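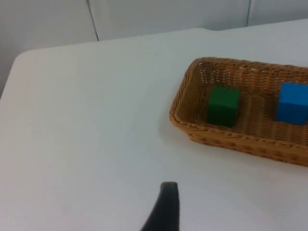
Gripper comparison, progress report for July

Where the money has gone

The grant pays for a side-by-side trial of two grippers on one arm, with the same wrist camera and the same controller throughout. The Brunine is the cheap one. The Fendholm costs enough that we keep its box. We planned 719 trials for the whole project and have logged 288, which puts us a little behind the schedule in our proposal, a document written by more optimistic people who happened to be us.

What we are testing

The task is cube picking from a shallow wicker basket. We chose wicker because the proposal promised "household conditions," and because a smooth plastic bin makes every gripper look like a genius. The basket has a braided rim, and each pick has to clear it on the way in and again on the way out. The green and blue cubes start well apart on the woven floor. A trial counts as a success if the named cube is lifted out and set down on the bare part of the table. Knocking the other cube around is allowed but gets written down.

Results so far

The Brunine has had 108 failed picks. Most were slips during the lift, and the rest were rim strikes, which are loud and have done wonders for attendance at test sessions. The Fendholm slips less but closes slowly, and its wider body makes the rim a bigger problem than the brochure led us to expect. We are not ready to name a winner. The split between the two is uneven at this stage, with the Brunine having had far more turns, so please don't quote the failure count as a comparison.

Camera

From the wrist, the basket often runs out of view on one side during the approach, and a cube near that side goes with it. The Bremorum controller then plans around half a cube with complete confidence. We now back the arm off and take a second look before committing. It adds 5 seconds to a pick and has ended the worst of the guessing. Pale light coming through the weave also confused our edge detection for most of a month. Raising one threshold fixed it, and we would rather not discuss the month.

Spending

We are under budget on parts and over on hours. One spare set of fingers is on order from Khổng, and the lead time is longer than we'd like.

Next period

Finish the Fendholm runs, then repeat the Brunine set with the second look switched on, so both grippers get the same advantage. We also request permission to move the unspent parts money into bench time. A revised table is attached.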